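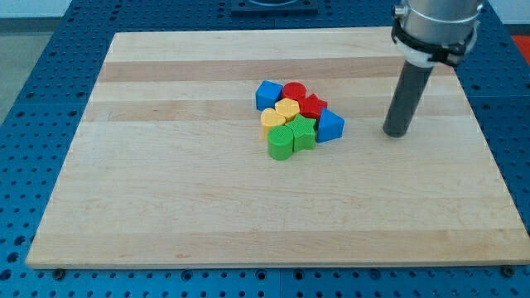
Surard has started rolling out a software update for its Wesadel smart home hub that lets the device run most automations without an internet connection. The update went live in July for owners in the United States and Canada and will reach other countries over the following weeks. Until now, a routine such as turning on the porch light at sunset had to pass through Surard's servers, even when the hub and the light were in the same room. The company says the change covers lights, plugs, door sensors, motion sensors and thermostats. For most people the hub will go on sitting wherever they left it, on a shelf or at the end of a workbench, and the update will install on its own overnight. Owners who want it sooner can open the Surard app, go to the hub's settings page and check for new software by hand.

The Wesadel went on sale as a replacement for the company's older Grostmont hub. It was well liked for its simple setup, but its dependence on the cloud drew complaints from the start. Those complaints grew louder this spring, when a server failure left owners unable to run scheduled routines for 7 hours. Wall switches and physical buttons kept working during the outage, but timers did not fire and motion sensors did not turn on lights. Surard apologized at the time and said it was already working on local control.

"We heard the same request from the first week the product was out," said Danylo Palamarchuk, who leads the hub software team. "People wanted the light in the hallway to come on whether or not their provider was having a bad night. The hardware could do it. The software had to be rewritten, and that took longer than we told people it would."

With the new software, the hub stores routines in its own memory and carries them out itself. It can hold up to 300 routines, a limit Surard says very few households will come near. Routines that were created before the update are copied to the hub the first time it restarts. The app marks each one with a small house icon if it can run locally, or a cloud icon if it still needs a connection.

Several features stay in the cloud. Voice commands still require the internet, as do weather-based triggers and notifications sent to a phone away from home. A routine that mixes local and cloud steps will run the parts it can. If a leak sensor is set to sound a siren and also send a message, for example, the siren will go off during an outage and the message will be sent once the connection returns.

Cameras are not included either. Surard said recorded clips will continue to be handled by its servers for owners who subscribe to its video plan, and it gave no date for a local option.

The company also says routines should start faster. In its own tests, the delay between a motion sensor being triggered and a light turning on dropped to roughly a quarter of what it had been. Owners with slow or distant connections are likely to notice the biggest change. Those who use bulbs connected directly to Wi-Fi, without pairing them to the hub, will see no difference.

Yaryna Savchuk, who moderates an online forum for owners of Surard products, has been running a test version of the software for 2 months. She said it had been steady for the most part, though she had trouble early on with a pair of older plugs from Todorova, another smart home brand that works with the hub.

"They kept dropping off the list after a restart," she said. "I removed them and paired them again and they have been fine. The lights are quicker now. My husband noticed before I told him I had changed anything."

Surard confirmed that some Todorova plugs may need to be paired again after the update — the company has posted a list of affected models on its support page. Owners do not need to delete the routines that use those plugs. Once the plug is back on the network under the same name, the routine will pick it up.

The update is free and does not require a subscription. It needs the current version of the Surard app on the phone used to manage the hub, and the hub has to be online while it installs. The download and restart take 4 minutes on a typical connection, and routines will not run during that time. The light on the front of the hub pulses white while the software installs and goes solid when it is ready. Surard advises against unplugging the device before then.

Grostmont owners will not get the new feature. Palamarchuk said the older hub does not have enough memory to store routines along with the software needed to run them. It will continue to receive security fixes, and its routines will keep working through the cloud as they do now. The company is planning a trade-in discount for Grostmont owners who want to move to the Wesadel but has not announced the amount or when it will begin.

Moving from one hub to the other still means pairing every device again, a job that can fill most of an afternoon in a larger home. Savchuk said that was now the most common complaint on her forum. Palamarchuk said a transfer tool was being tested inside the company and would be offered to a small group of owners first.

Owners who do not see the update can leave the hub plugged in and check again later. Surard is releasing it in stages, and two hubs on the same account may receive it on different nights.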